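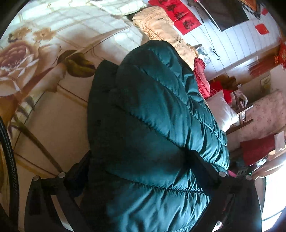

A teal puffer on the bed

About Baumgart

Baumgart is a small coat and bedding service, and we have been looking after other people's winter things for 18 years. Edeltraud Ruppert started it from her own spare bedroom in Sketham, with a rack from a closed dress shop and a notebook in which she wrote down every garment, who had brought it in and when they wanted it back. We still keep the notebook going, although it's now a good many notebooks and they have a shelf to themselves.

People mostly come to us at the end of the cold months, when the quilted jackets and heavy blankets have to go somewhere and the closet is already full. We wash what can be washed, mend a seam or a zipper if it needs it, and store everything until you call for it. In July the storeroom is as full as it ever gets, and Kulap Khunthong, who runs it, can still put her hand on your jacket while you're on the phone with her.

We also come to your home, and plenty of our customers like that best. Jannik Thiele and Till Hellwig do the home visits. They work on the bed, as Edeltraud always did, because it's the biggest clean flat surface most of us own and it's kind to your back. A puffer goes down on the sheet, gets smoothed along its channels, and is folded over on itself loosely, never squashed. We don't use vacuum bags for down, and we'll happily tell you why at greater length than you may want! If you'd like to learn to do it yourself, just ask, and they'll go through it with you as slowly as you please.

Our Cadine storage plan covers one household for the summer and costs $80, with pickup and return included inside Sketham. Blankets, pillows and spare covers are welcome too, ruffles and all (Kulap is rather fond of ruffles).

Till Weidemann answers the phone and the mail, and he is the one to talk to if you have a coat you're worried about. Bring it by, or send him a note and tell him a little about it. The kettle is usually on, and Edeltraud still comes in most mornings to see what has arrived.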